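Sorting robot sulks after cable snag

February 2018

A robot arm that picks household odds and ends out of a bin spent most of last week refusing to do so, after a snagged cable sent it into a safety stop and kept it there for two days.

The arm, run by Turkard at its Filtalberg workshop, was 185 picks into an overnight run of 405 when it halted above the bin and declined to go on. Staff arrived in the morning to find a flashing fault light and a hairbrush still waiting its turn.

Rostam Safavi, who looks after the test cell, said the cable running over the wrist joint had worked loose and caught on the rim of the bin. The arm felt the tug, decided it had hit something and stopped, as it should.
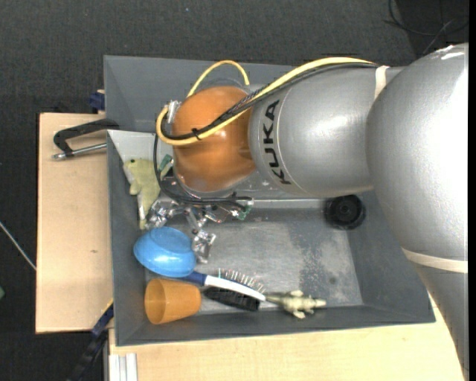 Getting it going again was another matter. The restart procedure asks for the arm to be backed away from whatever it has struck. The software, made by Istari, would not let the arm back away until the fault had been cleared, and would not clear the fault until the arm had backed away. Safavi described the next few hours as "a very long conversation with a locked door."

The cable was freed by hand in around 2 minutes. The software took until Thursday.

No one was hurt, and the only casualty was a mug, dropped by a person. The cell's fence and emergency stop were both checked and found to be in good order, although the label on the stop button has faded to the colour of weak tea and will be replaced.

Turkard has since added another tie to the cable and taped a handwritten note to the control cabinet, in capitals, explaining how to get out of the loop. A proper fix from Istari is due in September. Until then the overnight runs will have someone sitting beside them, and Safavi has asked for a better chair.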